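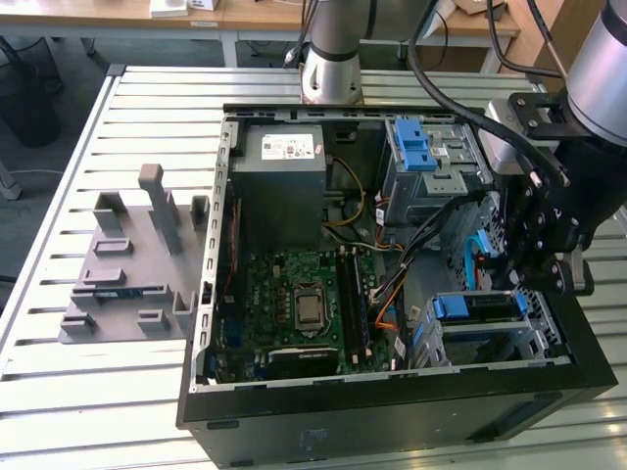
Isadura opens its Warkley workshop to people who've never taught a robot anything

16 Mar 2026, Warkley

I'm writing this one myself, as I've spent most of March taking old desktop computers apart by remote control and I'd like some company!

From today, Isadura is taking bookings for Omlow, our hands-on course in showing a robot arm a job. You don't write code. You steer the arms through the task yourself, over and over, and every go is saved as a demonstration for the robot to learn from. We've got 935 of them so far and we're after 4000 (so yes, there's plenty left for you to do).

Our main task is an open PC tower laid on its side: drives, cards, memory and far too many cables. Pulling a drive sounds easy until you try it through a gripper. My first go was dreadful.
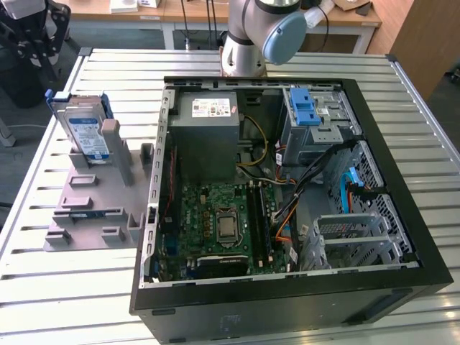 An open tower on the Omlow bench, with a hard drive in its blue caddy standing in the fixture to the left.

The course was put together with our friends at Žukauskas, who know a lot more about computer recycling than I do. There are 63 places in the first round, at £300 each, and lunch is included. Bookings and press visits both go through the Isadura front desk in Warkley, so do get in touch.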